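Clivilach Skincare Users' Panel
Minutes of the meeting held on Dec 20, 2025

Present: Lucie Hawthorne (Chair), Mehrangiz Kazemi (Secretary) and 8 panel members. Apologies were received from the Beromo representative.

1. Minutes of the previous meeting
The minutes of the September meeting were approved without amendment.

2. Hand lotion trial
The Secretary reported that 139 sample sachets of the Ansari hand lotion had been sent out and 113 questionnaires returned. Most respondents found the lotion quick to sink in, but the scent was considered too strong for use at work.

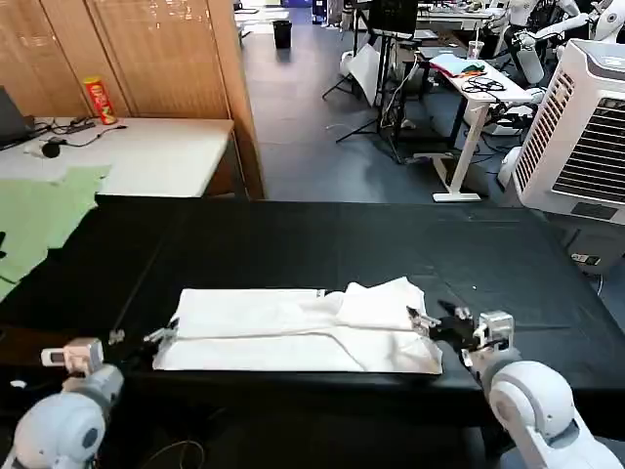 Several members noted that the sachet was awkward to open with damp fingers. It was agreed that the comment be passed to the supplier in full.

Action: Mehrangiz Kazemi

3. Lip balm
Members compared the two versions of the Stistavitz balm. The tin was preferred for its texture - the stick was felt to drag on dry lips. The Chair asked that future forms include a separate question on taste.
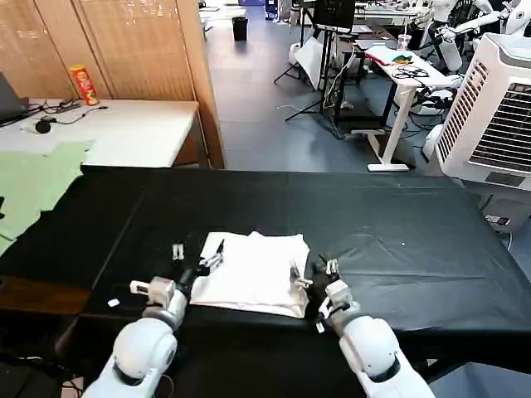
4. Budget for samples
A sum of £300 was approved for postage and padded envelopes. The Chair reminded members that unopened samples should be returned and not given away.

5. Any other business
A request for an unscented night cream trial was received from Beromo. Members supported this in principle, subject to sight of the full ingredients list.

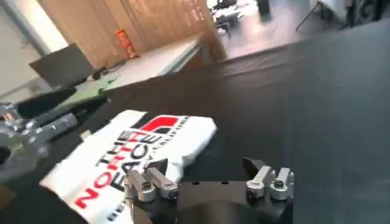

White T-shirt, folded, with THE NORTH FACE print

The date of the next meeting will be circulated by the Secretary.

Signed: L. Hawthorne, Chair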